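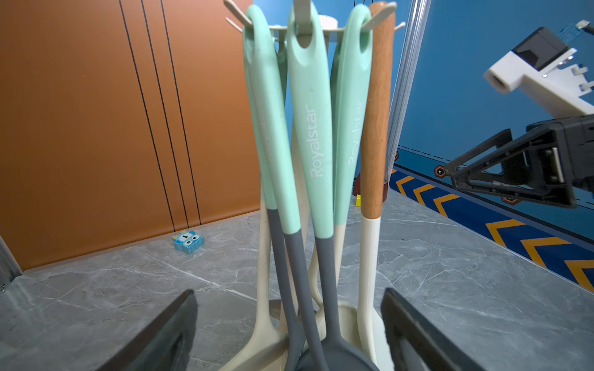
**Rotating utensil holder - how do I stop everything bunching up?**

Posted by punora_kitchen

I finally got one of those holders with a hub at the top and hook arms coming off it, and I love it! Mine has mint green Royalstar utensils with dark grey lower parts, plus a wooden-handled one and some cream bits. The trouble is down at the bottom, where the heads all overlap. Pull one out and two others come along for the ride. Any ideas? I'd rather keep the lot on the worktop if I can.

---

**wernley_baker**

Oh, I adore these! Hang your biggest heads first, opposite each other, then put the slim ones in the gaps. Spoons with wide bowls are the worst for knocking into things, so I turn mine to face outwards - it made a huge difference. When you take one off, lift the loop clear of the hook before you pull. I cook for 5 most nights and mine spins happily all through dinner.

Do check the loops too. A small loop sits tight on the arm and won't swing back into place, and one stuck spoon pushes all its neighbours over.

---

**siqueira31**

just use a drawer

---

**Verkitz Lane**

I'd move two or three of them elsewhere, even if it hurts! I put my ladle and masher on a wall rail and kept only the things I grab daily. The rail is 120 cm, far too long really, but now the tea towels and the colander live there as well and I'm delighted with it. Give the hub a wipe while it's bare, grease loves those hooks.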